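Home Textiles and Clothing Care
Unit 6 handout: Folding and storing knits
Notes by Elsie Lockyer

Last time we did woven shirts, and I promised you knits would be more fun. They are! A knit is built out of loops, so it stretches and forgives a sloppy crease much better than cotton poplin does. The price you pay is gravity. Put a heavy sweater on a thin hanger for a season and the shoulders grow little points, and the body creeps longer and longer. So we fold.

Before you fold
Check the care label and the underarms. Put a sweater away clean, even if you only wore it twice, as moths love a trace of skin oil or soup. Close any buttons. Pick off pills with a comb while the knit is lying flat (it is so satisfying, bring your worst one to class).

Laying out
Use a surface bigger than the sweater with its arms out. A made bed is perfect, and much kinder to your back than the floor. Smooth from the middle outward with open palms. Don't pull on the ribbing! Neck, cuffs and hem are the parts that hug, and they get tired if you tug them.

The basic fold
1. Start face down for a finished front, or face up if you are still learning and want to see the pattern line up.
2. Bring one side in by a third, then lay its sleeve straight down along the body.
3. Do the same on the other side.
4. Fold the hem up to the middle, then once more to the neck.
5. Flip it over and pat it. Do pat it, it helps the air out.

Using the pattern as a guide
I get excited about this part every year. Argyle, Fair Isle and stripes are all rulers you get for free. A band across the chest tells you right away if the body is twisted: follow one row of diamonds from armhole to armhole, and if it climbs, re-smooth before you go on. Plain knits give you no such help, so go by the hem.

Where they go
Heavy ones at the bottom of the stack, light ones on top. Leave a little room so air can move. We will compare the Pomare shelf boxes and the Plomow drawer dividers next session, and I have strong feelings about both.

For next time
Fold the same sweater 6 times and write down which try you liked best and what changed. Reading: packet page 102, the section on wool and moths.
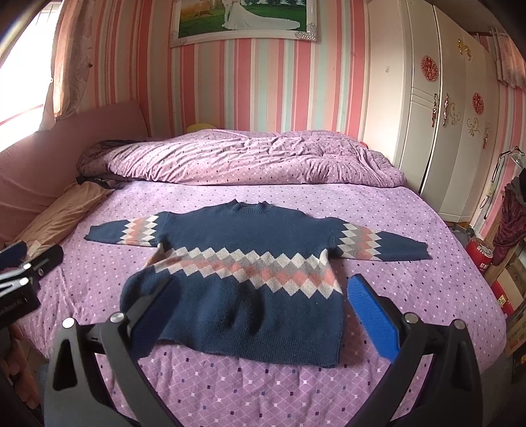 Argyle-style band on a navy crew neck, sleeves out on the bed.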